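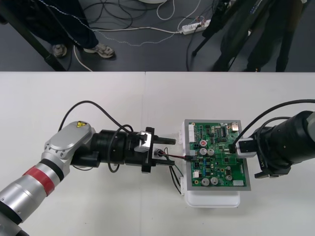 Mali Gwilliam
2 min read

Spent most of Sunday on wire connectors for control boards. Writing down what I do now so I stop relearning it every October.

1/ Label the harness before you unplug anything. Masking tape and a pen are fine. I skipped this on the old Plurov heater board and lost an evening to it.

2/ Pull on the housing, never the wires. The crimps inside are small, and a half-pulled one can look fine and still drop out when the unit warms up.

3/ If a plug won't budge, look for a latch. The Stenex ones have a tab on the long side. Press it with a fingernail or a plastic pick and the plug slides out.

4/ Red and black usually means power and ground. Usually. I've had a Xaba fan lead with the two swapped at the plug, so I check with a meter every time.

5/ Raise the board up on something so the plugs along the edge are easy to get at. A plastic box works. Flat on the table, the loose wires end up underneath it.

6/ Let the big capacitors drain before you touch the board. I unplug it, wait 10 minutes, then measure. If there's still voltage I wait longer.

7/ Line the plug up straight and push evenly. If it goes in crooked, back it out and look at the pins. Bent ones can be eased back once, maybe twice.

8/ Give each wire a light tug when you're done. On the Zemedora board I found one loose out of 9, and that was the whole fault.

9/ Spare housings are cheap. I bought a bag of 100 two years ago and still have nearly all of them. Crimp pins are what I run out of.

Next job is the display cable on the same unit.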